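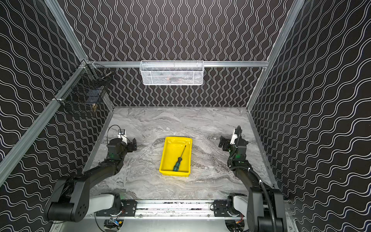 3.2 Workcell and Task

The student teams in the Plovcombe robotics course shared a single bimanual cell. Two arms are mounted on a common aluminum base rail along the front edge of the table, each ending in a black parallel gripper with a camera at the wrist. The walls carry a high-contrast wave pattern, and the tabletop has a marble pattern. Both were kept for the whole term, so a policy trained in February could be tested again later without a change of background.

The task considered in this section is screwdriver retrieval. A screwdriver lies in a shallow yellow tray, and the policy must grasp it by the handle and lift it clear of the rim. Either arm may make the grasp. Teams recorded 970 demonstrations by teleoperation, of which 123 were set aside for validation. Episodes in which the tray was pushed more than 7 cm from its starting position were dropped before the split.

3.3 Wrist Views

Each wrist camera sees both fingers of its own gripper at all times. Near the tray the fingers begin to hide the target, as in Figure 4, where the right finger overlaps part of the handle while the shaft remains in view. The Skodthorpe baseline uses the overhead view alone and has no input for this phase.

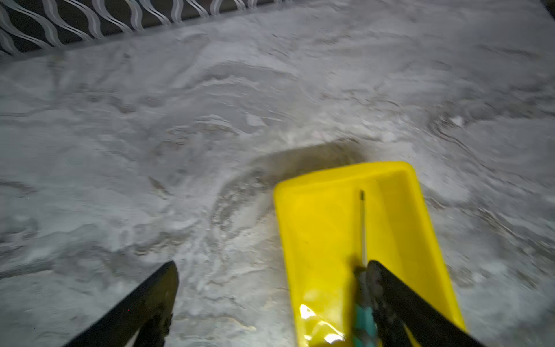 Figure 4. Wrist view with the gripper open over the tray.
Section text and figure by Ridwan Halim

Glare was the second concern. The tray floor reflects a bright patch in the wrist view, and early policies trained by the Pearce team tended to close on it. Random brightness changes during training reduced the error but did not remove it. The Plirnov team cropped the wrist image to the region between the fingertips — a simpler fix — and trained for 2,000 further steps with the overhead encoder frozen. Results for both variants are given in Section 4.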